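## Prekcombe : numérotation, doublage et calendrier de la rentrée

La diffusion francophone de *Prekcombe* reprend en septembre avec une grille modifiée. Les abonnés qui suivent le feuilleton en version originale sous-titrée ne verront pas de différence de rythme. Ceux qui le suivent en version doublée doivent tenir compte de trois changements : la numérotation, le découpage des épisodes et le retard par rapport à la version d'origine.

### Numérotation

Jusqu'à présent, la version doublée utilisait sa propre numérotation, repartie de zéro lors du rachat des droits par Terirance. La version originale a conservé la sienne depuis le pilote. L'écart entre les deux était théoriquement constant, mais les épisodes spéciaux de fin d'année, comptés d'un côté et pas de l'autre, l'ont fait varier. Au dernier relevé, il était de 347 épisodes.

À partir de la rentrée, le numéro affiché sera celui de la version originale dans les deux cas. L'ancien numéro restera visible dans la fiche détaillée de chaque épisode, sous le résumé. Les listes de lecture enregistrées avant la bascule seront converties automatiquement. Les liens partagés sur les forums continueront de pointer vers le bon épisode, à l'exception des épisodes spéciaux, dont les adresses changent.

Conséquence pratique pour nos lecteurs : les guides publiés dans cette lettre avant l'été utilisent l'ancien système. Nous ne les corrigerons pas un par un. Anas Zein a établi une table de correspondance, jointe à la version longue de cet envoi, qui couvre toute la période du procès Heywood et va jusqu'au départ de Maureen. Pour les arcs antérieurs, la conversion reste à faire à la main, en vérifiant le titre original au générique de fin.

### Découpage

La version originale est tournée pour une case d'une heure avec sept coupures publicitaires. Terirance la diffusait en deux demi-épisodes, coupés à la quatrième pause, ce qui plaçait régulièrement la fin du premier segment au milieu d'une conversation. Le résumé de début du second segment reprenait alors une scène vue la veille au soir, et le suspense prévu par les scénaristes pour la fin de l'heure tombait un soir sur deux.

L'épisode sera désormais diffusé en entier. Les cartons de coupure disparaissent et les fondus au noir sont conservés. Walid Hakim, qui supervise le mixage de la version française, indique que les raccords musicaux ont été refaits sur les épisodes livrés à partir de septembre seulement. Sur le stock déjà doublé, on entendra encore la virgule sonore de l'ancien découpage à mi-parcours. Elle ne correspond plus à aucune interruption.

Le générique long n'est maintenu qu'au premier épisode de chaque semaine. Les autres soirs, la version courte s'enchaîne directement après la scène d'ouverture.
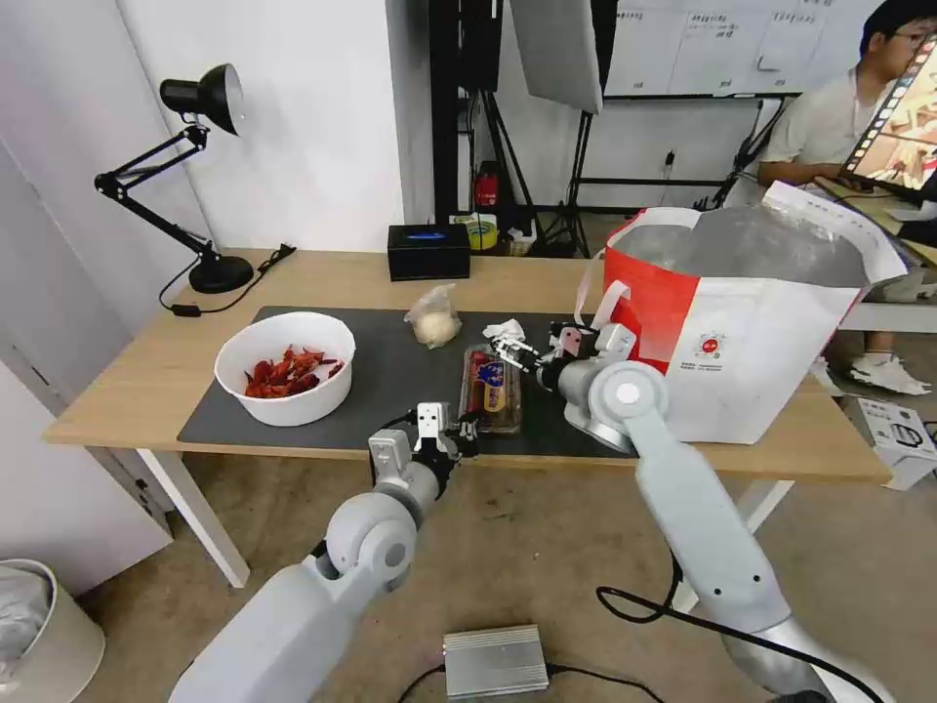 *Carapaces d'écrevisses dans un bol blanc, petit pain en sachet.*

### Retard sur la version originale

C'est le point sur lequel nous recevons le plus de courrier. Le retard de la version doublée n'est pas résorbé, et il ne le sera pas cette saison. Le passage à l'épisode entier double le volume consommé par soirée, mais le nombre de soirées par semaine diminue dans la même proportion. Le bilan est donc neutre.

Pour réduire l'écart, il faudrait soit ajouter une case, soit sauter des épisodes. La première solution dépend des plateaux de doublage, qui sont complets. La seconde a été pratiquée une fois, au moment de l'arc de l'hôtel Ditlow, et l'ellipse n'a jamais été compensée : en version française, Carver sort du coma sans que le public ait vu l'accident. Tyra Lindqvist, qui coordonne l'adaptation des dialogues, considère que cette coupe a coûté plus de travail qu'elle n'en a épargné. Il a fallu réécrire des répliques allusives pendant des mois pour fournir après coup les informations manquantes.

Les épisodes sautés existent en version sous-titrée et restent accessibles dans le catalogue. Ils porteront enfin un numéro dans la nouvelle séquence, ce qui permet de les replacer correctement.

### Voix

Deux changements de distribution sont à signaler pour la version doublée.

- **Garrett Heywood** : Njoroge Ndung'u reprend le rôle à partir du retour du personnage en ville. Les scènes de flash-back tirées d'anciens épisodes conservent la voix précédente. Les deux timbres se succéderont donc parfois dans une même séquence.
- **Le docteur Amsel** : Zaid Sfeir remplace provisoirement le comédien habituel. La durée du remplacement n'est pas communiquée.

Le changement de voix de Garrett coïncide avec un changement d'interprète dans la version originale – le rôle a été redistribué après le saut dans le temps. Les spectateurs francophones entendront la nouvelle voix au même moment qu'ils verront le nouveau visage, cas assez rare dans l'histoire du feuilleton.

### Résumés et divulgation

La politique de cette lettre ne change pas. Les résumés publiés dans le corps de l'envoi portent sur la version doublée. Les informations concernant les épisodes à venir en version originale sont regroupées dans l'annexe, après la mention prévue à cet effet. Avec la numérotation commune, un simple numéro suffit désormais à situer une révélation. Nous demandons donc aux correspondants de ne plus citer de numéro dans l'objet de leurs messages lorsqu'ils commentent la version originale.

Les titres d'épisodes posent un problème voisin. Plusieurs titres originaux nomment le personnage qui meurt ou qui revient. Dans nos tableaux, ils seront remplacés par le numéro seul jusqu'à la diffusion doublée, puis rétablis.

### Catalogue

Terirance annonce que 3 000 épisodes seront disponibles à la demande à l'ouverture de la nouvelle grille, toutes versions confondues. Un épisode proposé en version doublée et en version sous-titrée est compté deux fois dans ce total. Les toutes premières saisons n'y figurent pas, les bandes ayant été conservées dans un format dont le transfert n'est pas programmé.

La recherche par personnage est maintenue. Elle repose sur le générique de fin et ignore les apparitions non créditées, notamment les voix au téléphone et les silhouettes de dos. Pour l'arc de la lettre anonyme, la liste renvoyée est par conséquent incomplète. Les corrections peuvent être adressées à la rédaction avec le numéro de l'épisode (nouveau système) et le minutage de la scène. Anas Zein les reportera dans la table à chaque envoi.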